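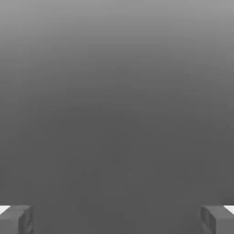

Lenore Hatchett
Service Information Manager, Pivdale Transit

Speaker notes: Cleaning up the stop list
Slot is 30 minutes including questions. Stop talking at the 22-minute mark.

Slide 1. Title
Say who I am. I look after the stop list, the printed timetables and the signs on the poles. Ask for a show of hands: who has a stop list at work that they trust? Wait for it. Don't fill the silence.

Slide 2. Where we started
When I took over the list it had 1,227 stops in it. The list fed the trip planner, the announcements on the buses and the work orders for the shelter crew. All three groups had complained about it separately, and each of them kept its own corrections in its own spreadsheet.
We walked or drove every route and ended up with 1,085 stops that a rider could stand at. The rest were moved, removed, or entered twice.
Pause here. People usually want to write the two numbers down.

Slide 3. How a stop stays on the list after it is gone
Tell the Hallside story. The road by the old Hallside mill was closed for a bridge repair and the route was sent around it. The detour stops were added as temporary. The bridge reopened, the route went back, and the temporary stops stayed in the list with no end date. The trip planner went on sending people to them for two winters.
The entry form had no end date field. We added one. It is required now, and for permanent stops you have to type the word "permanent."

Slide 4. Names
We had 91 stops sharing a name with at least one other stop. Some of that is fine, such as two sides of the same street. Some of it is not. There were two stops called Vosgate Center, on different routes, a 12-minute walk apart. One was named after the shopping center and one after the middle of the neighborhood.
Read out our naming rule slowly:
Street you are on, then the cross street. Landmark only if there is no cross street within sight of the pole.
Somebody will ask about hospitals. Hospitals get the landmark name even when there is a cross street. So does the county courthouse. Those are the only exceptions we allow and I get asked for a new one most months.

Slide 5. The field survey
Two people per car, one driving, one writing. We tried it with one person and a voice recorder and lost most of a route to wind noise.
What we recorded at each stop:
Pole number, side of street, name on the sign, bench or no bench, shelter or no shelter, paved or grass, curb height.
If I did it again I would leave out curb height. We measured it three different ways and the figures can't be compared.
I would add street lighting. That came up at every public meeting afterward and we had nothing to show.
(Skip the part about the paper forms if I am past 12 minutes.)
Paper forms: we used paper on the Morais routes because there was no signal in the valley. Typing them in took four evenings. The paper had fewer errors than the tablets – people slowed down when they wrote.

Slide 6. Telling riders
We put a notice on every pole before we renamed the stop, old name and new name together, and left it up through August. Drivers called out both names for the same period. Most of the calls we got were about the Morais loop, where four stops in a row changed at once. Next time I would split that in two.
One thing to own up to here: we forgot the school passes. They had stop names printed on them. Reprinting came out of my budget.

Slide 7. Keeping it clean
One list, one owner. Other departments can read it and can send a change request, and they can't edit it.
Change requests are looked at on the first working morning of the month, 9:30, whoever is in the office. It takes less than an hour now.
A fifth of the stops are checked in the field each year. Start with the ones on detours.

Slide 8. Questions
Likely ones:
Cost – mostly staff time and gas. No new software.
Did ridership change – I don't know, and we didn't set it up to find out.
Can we have the form – yes, copies on the table by the door. Bring more than last time.
If no questions come, go back to slide 4 and ask what they call their hospital stop.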